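# The long way down to Kultasow

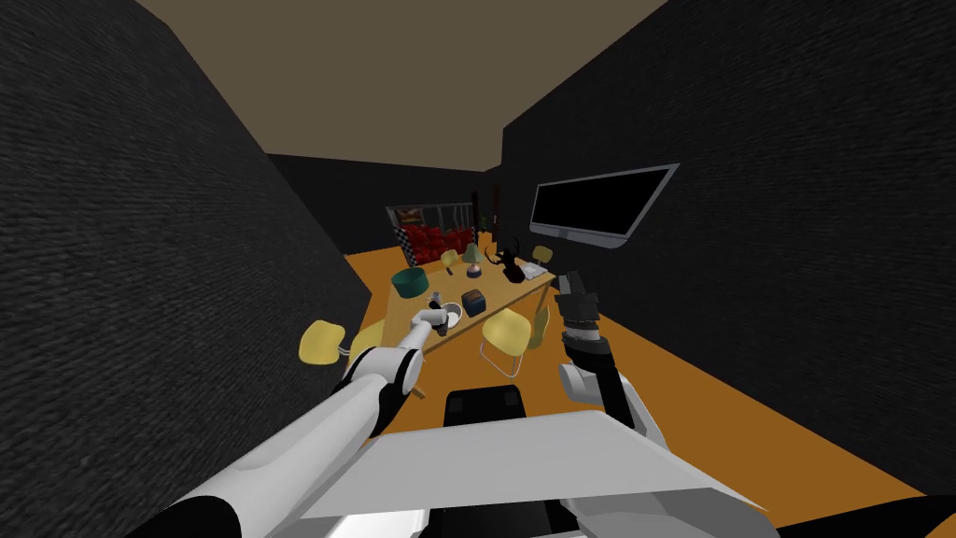

Dasar doesn't hand you a map until you've already been lost twice, and I love it for that. You start at the harbour in Walau with a lantern, a coil of rope and a debt to a smuggler called Ifans, and everything after that is down. The further you go, the more the place is built from shape and colour alone: dark ribbed walls closing in on both sides, an orange-brown floor, and then (finally!) a plain wooden table, which after an hour of tunnels feels like a feast. I've never been so pleased to see furniture.

The Kultasow levels are where it really sings. Delyth Edwards wrote the dialogue, and she has given every ferryman, cook and gravedigger a grudge going back to 1607, when the old town flooded. You can ignore all of it and just explore, but do stop and listen to the cook.

Rhydian Bowen's music is gorgeous too, mostly harp and something low that might be a cello. I played for over 50 hours and still hummed it on the bus on Tuesday.

A tip if you're starting now: don't sell the rope. Ifans will offer you 80 coins for it, and it's tempting, but the second well is a long climb without it.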